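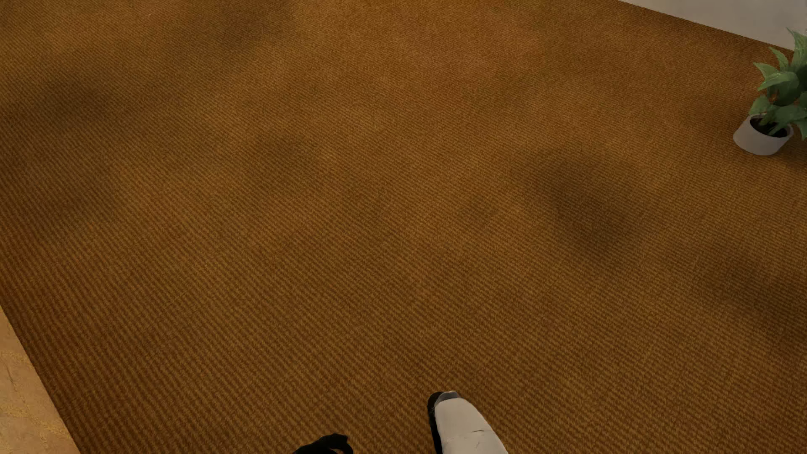

**Subject:** Re: [floor-percep] dark patches on carpet = holes??

Hi all, hi Hjalti

Quick answer before I have to give the GPU node back, longer one when I've slept. Inline below. Your original first so people who joined in October can follow.

> From: Hjalti Hjaltested
> Subject: dark patches on carpet = holes??
>
> Hello list,
>
> We have been running Nultidel on the Kidarholm rooms with the head pitched down, the way you would for looking where your feet go. On the tile and stone floors it is fine. On the ribbed carpet it keeps marking pieces of the floor as "no support" and the planner then stops, or goes on a long walk along the wall. The marked areas line up very well with the dark patches in the carpet. There is no geometry there. The floor is one flat plane, I opened the mesh to be sure.
>
> My questions:
>
> 1. Has anyone else seen this, or is it our build?
>
> 2. Is it darkness in general or something special about these patches? Chair and plant shadows seem to do it much less, and they are sometimes darker.
>
> 3. Is the training set to blame? I suspect most of the holes in it are dark with soft edges, because of how the stairwells were lit.
>
> 4. Would you fix it in the data or in the network? I would prefer not to bolt a depth check on the end, it feels like cheating and the Bovell head only has color anyway.
>
> 5. Does the robot's own foot in view matter? I have a feeling it does but I can't say why.
>
> Happy to share the failing poses.
>
> Hjalti

OK so.

**1. your build?** No. Same here, with a clean checkout and the stock weights. I thought it was my lens settings for most of a week, it wasn't. Please nobody else go down that road.

**2. darkness or patches?** This is the part I have numbers for. I did paired renders. Same room, same pose, same light, same everything, render once with the patch layer on the carpet and once with it off. Patch layer is just a soft multiply over the base color, so the ribs stay visible through it. Then compare what Nultidel says pixel by pixel inside the patch mask. Any difference has to come from the patches, so no arguing about whether the room was just hard.

804 pairs. With patches on, 33 percent of the pairs had at least one false no-support region big enough to stop the planner. Off: almost none, and the few left over were at the carpet edge where it meets the pale stone stuff. That edge is a separate headache, see the end.

Then I split by what kind of patch. Not very scientific, I sorted by blur width and by slant relative to the ribs. What I see:

- sharp edged patches: mostly fine, it treats them like a rug or a mat
- soft and compact: bad sometimes
- soft and long, running away from the camera at a slant: worst by a lot

The long slanting ones are the kind you get right of center in the corner pose with the potted plant. Foreshortening is my guess. From a steep head pitch a drop-off also looks like a long soft dark band, and the rib texture getting finer toward the top doesn't give the net enough to overrule it.

Contact shadows do better, you're right. I think it's that there is usually a thing attached. Pot, then shadow next to pot. So I took the plant out and left its shadow in (you can do this, there's a visiblity flag per ray type, took me forever to find). False regions in the shadow went up right away. Didn't do enough of these to give you a number I'd defend, so no number.

**3. training set?** Yes I'd say so. I went through the negative-support crops by hand, or as many as I could stand, and you called it. Stairwells, pits, the loading ramp. Nearly all dark, nearly all soft at the near edge. And the flat floors in there are mostly clean floors. Plain tile, plain wood, plain carpet with nothing on it. So dark + soft + on the ground = hole, and from the net's side that's a perfectly good rule. Kamolrat (the carpet pack) came in after the last retrain so it never saw a ribbed weave with uneven color at all.

Also worth saying: the unevenness in that carpet isn't only the patches. There's a slow color drift too, more orange in some places and redder in others. I worried that was part of it. Flattened the drift, kept the patches, rates basically didn't move. So leave the drift alone, it's good variety.

**4. data or network?** Data first. What I tried:

a) Random patches on every flat floor, any material, opacity and blur drawn at random, elongation too. Retrained the head only, backbone frozen. False stops on the held-out rooms dropped to 10 percent. Cheap, a few hours.

b) Same but also bright-floored holes. Lit the stairwells from below, put pale stone in the pits, etc. This was the one that mattered for not losing real drops. With (a) alone it got braver everywhere, including at the top of the stairs, which, no. Please don't ship (a) by itself.

c) Consistency loss on the pairs: patch on and patch off must give the same support map. I expected this to be the big one. It helped some on top of (b) but less than I'd hoped, and it's fussy, if the weight is too high the map goes mushy and thin ledges vanish. Still tuning. Might be my bug.

I agree on the depth check. Not because it's cheating, I'd take cheating, but the Bovell head has the one color camera and whatever we hang on the end will have to be learned from the same pixels anyway.

One thing I haven't done is use motion. A patch moves with the floor plane when the head moves and a hole doesn't, its far wall slides. Two frames with a small head nod should settle most of these. Somebody with time please try it. I have the poses for it already, every pair has a nodded copy sitting next to it on disk, just never trained on them.

**5. own foot in view?** Your feeling is right, annoyingly. I masked out the robot's own parts at the bottom of the view (the white and black bit and the other black bit that only just pokes in) by painting carpet over them, then re-ran with patches on. False regions got *more* common. Was not expecting that. My reading is the foot gives it a scale and a fixed point, it has seen that shell so many times it more or less knows where the floor has to be under it. Remove it and the whole lower part of the map gets wobbly.

But there's a catch, the black part. When it is low in view and there is a dark patch right near it the two sometimes get merged into one region, and then the self mask eats the patch and it all looks nice and correct for the wrong reason. So if you're scoring, dilate the self mask and throw those pixels out of the metric. I didn't at first and my early numbers were too kind. The ones above are after the fix.

Other stuff, fast:

- Head pitch. All of this is at steep pitch. At 60 degrees down and beyond it's bad, nearer level it mostly goes away because the patches squash into thin streaks and get ignored. Doesn't help much though, steep is when you care.

- Carpet to stone edge. Seperate thread please. Those are flush in the mesh but the carpet right next to the edge renders darker, and so you get a thin dark line that reads as a lip. Same goes for where the carpet meets the wall, less important as nothing should be stepping there. I don't know if the darkening is baked or ambient occlusion. Hjalti you had the mesh open, can you look?

- Don't use JPEG for the pairs. I did. The ribs plus compression gave differences everywhere and I nearly wrote a mail about how the net was sensitive to the whole carpet. Re-rendered the lot as PNG.

- Seeds: same sampling seed on both halves of a pair or the render noise does the same thing to you, only smaller.

- Weights for (a) and (b) are on the group share under patches, (c) isn't there yet and won't be till I trust it. Pair script is in the same place. It's ugly. The flag is `--patch-layer off`, default is on, and it silently does nothing if the material isn't from Kamolrat. Should throw an error. Doesn't.

What I'd like back from people: failing poses from Hjalti, yes please, all of them, and if any of you have real footage off a Bovell head over a carpet with marks on it, even a few seconds. Everything here is rendered and I have no idea how much carries over. My worry is that real carpets have softer patches still and the exposure hunts when you look down.

Node goes back at 6 pm so if you want something re-run with the current setup, shout before then. Otherwise it's whenever I get back in the queue.

Hjalti, can you also send the mesh version you opened, mine and yours may differ, the wall in the plant corner has no socket on it in the part I can see and I seem to remember there used to be one.

sorry for typos, on the train after this

M.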